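Kostgate-Leihtexte

Diese Website verwendet Cookies, um Inhalte bereitzustellen und Zugriffe auszuwerten. Einstellungen | Nur notwendige | Alle akzeptieren

Deutschsprachiges Textkorpus aus den Katalogeinträgen der Leihstelle Kostgate. Enthalten sind 636 Einträge zu verleihbaren Gegenständen des Haushalts, der Werkstatt und des Hobbybedarfs. Pflege: Teemu Lehtinen. Erste Erfassung und Kategorienschema: Donnie Crichton.

Inhalt des Pakets

eintraege.tsv: Haupttabelle, eine Zeile je Gegenstand
kategorien.tsv: Schlüssel und Klartext der Kategorien
korrekturen.tsv: nachträgliche Änderungen mit altem und neuem Wert
LIZENZ.txt
LIESMICH.txt (dieses Dokument)

Alle Tabellen sind UTF-8-kodiert, mit Tabulator getrennt und ohne Anführungszeichen als Feldbegrenzer. Zeilenumbrüche innerhalb einer Beschreibung wurden durch ein Leerzeichen ersetzt. Leere Felder sind leer, es gibt keinen Platzhalter wie NA oder einen Bindestrich.

Felder der Haupttabelle

Die Haupttabelle hat sieben Spalten:

id: Ganzzahl, stabil über alle Ausgaben
bezeichnung: Kurzname im Singular, ohne Artikel
beschreibung: Freitext
kategorie: Schlüssel, siehe kategorien.tsv
zubehoer: Liste, mit Semikolon getrennt
zustand: neu, gebraucht, eingeschränkt
leihdauer: in Tagen

Die Bezeichnung nennt die Gattung. Farbe, Material und Größe gehören in die Beschreibung, auch wenn sie zwei sonst gleiche Gegenstände unterscheiden. Zusammengesetzte Bezeichnungen werden ohne Bindestrich geschrieben, ausgenommen Abkürzungen (AA-Batteriehalter, LED-Leuchte). Regionale Varianten wurden in der Bezeichnung vereinheitlicht, in der Beschreibung jedoch belassen.

Kategorien

Das Schema umfasst sieben Kategorien: Küche, Werkstatt, Elektro-Kleinteile, Textil, Spiel, Garten, Sonstiges. Jeder Gegenstand ist genau einer Kategorie zugeordnet. In Zweifelsfällen entscheidet der Hauptzweck laut Beschreibung. Batteriehalter und Anschlussleitungen stehen unter Elektro-Kleinteile, Zuschnitte aus Schaumstoff unter Sonstiges. Zubehör erhält keinen eigenen Eintrag, solange es nur zusammen mit dem Hauptgegenstand ausgegeben wird. 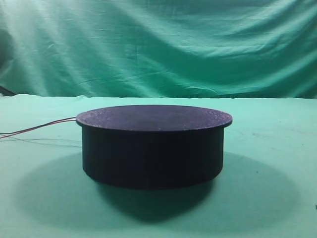
Dunkler Zylinder mit zwei Leitungen. 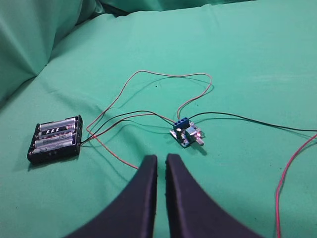 Schwarzer Halter mit vier AA-Zellen.
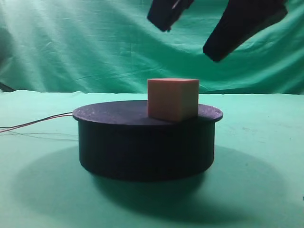

Würfel aus Schaumstoff auf runder Plattform.

Erhebung und Aufbereitung

Die Einträge stammen aus dem laufenden Katalog der Leihstelle und wurden im Januar exportiert. Der ältere Teil lag als Karteikarten vor und wurde von Hand übertragen. Der neuere Teil kommt aus der Katalogsoftware Zurnville, die Beschreibung und Zubehör bereits getrennt speichert. Bei den Karteikarten war diese Trennung nachträglich vorzunehmen, mit entsprechend ungleichmäßigem Ergebnis.

Einträge mit einer Beschreibung unter 10 Wörtern wurden nicht aufgenommen. Dubletten wurden über Bezeichnung und Beschreibung gesucht und manuell geprüft. Mehrfach vorhandene Exemplare desselben Gegenstands erscheinen nur einmal. Die Rechtschreibung wurde nicht normalisiert. Offensichtliche Tippfehler in Bezeichnungen sind korrigiert und in korrekturen.tsv verzeichnet, Tippfehler in Beschreibungen sind unverändert.

Namen von Leihenden, Adressen und Ausleihdaten waren nicht Teil des Exports. Vermerke wie »Geschenk von Familie ...« wurden gelöscht. Herstellernamen sind enthalten, soweit sie im Katalog standen.

Bekannte Einschränkungen

- Die Kategorie Werkstatt ist stark überrepräsentiert. Für Klassifikationsaufgaben ist eine geschichtete Aufteilung erforderlich, eine vorgegebene Aufteilung liegt nicht bei.
- Der Wert »eingeschränkt« im Feld zustand wurde uneinheitlich vergeben. Auf den Karteikarten bedeutet er teils defekt, teils unvollständig.
- Maßangaben stehen im Freitext, mal mit Komma, mal mit Punkt als Dezimalzeichen.
- Im Bestand Jusitz, der geschlossen übernommen wurde, fehlt das Feld leihdauer durchgehend.
- Beschreibungen aus der Hand derselben Person folgen oft demselben Satzmuster. Ein Merkmal für die Urheberschaft gibt es nicht.

Vorgesehene Nutzung

Gedacht ist das Korpus für Versuche zur Verschlagwortung kurzer Texte, zur Erkennung von Maß- und Materialangaben und zur Suche in kleinen Katalogen. Als Grundlage für Sicherheitsauskünfte zu Geräten ist es ungeeignet. Die Beschreibungen ersetzen keine Bedienungsanleitung und wurden fachlich nicht geprüft.

Einlesen

Beim Import in Tabellenprogramme ist die Spalte id als Zahl, jede andere Spalte außer leihdauer als Text zu deklarieren. Ohne diese Angabe werden einzelne Bezeichnungen als Datum interpretiert. Das Semikolon in zubehoer darf nicht als Spaltentrenner eingestellt sein.

Lizenz und Zitierweise

Die Texte dürfen mit Namensnennung weitergegeben und bearbeitet werden. Zitierform: Lehtinen, T., Crichton, D.: Kostgate-Leihtexte. Korrekturen bitte mit id, Feldname, altem und neuem Wert einreichen. Sammelmeldungen ohne id werden nicht bearbeitet.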